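Testing a Household Pick-Up Chore in Simulation
Tovholm Home Tasks Guide, Part 10

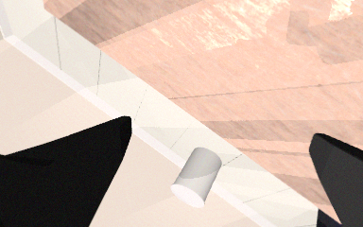

Simulated view: a white cylinder at the table rim, between the gripper fingers.

Clearing small items from a table remains a difficult chore for machines. Complete the following steps before any trial on hardware.

1. Place the cylinder near the rim. Items in the middle of the table make the task too easy.
2. Set the gripper to approach slowly, with one finger on each side of the item.
3. Close the fingers, lift, and hold for 10 seconds.
4. Record a drop, a push over the rim, or a successful lift. Partial lifts are recorded as drops.
5. Repeat with a new starting angle until 281 attempts are logged.

In our October series of 1,502 attempts, 53 ended with the item on the floor. Our position is that unattended use in the home is not yet advisable.

Questions regarding scoring should be directed to Haris Papadopoulos. Part 11 covers cups and bowls.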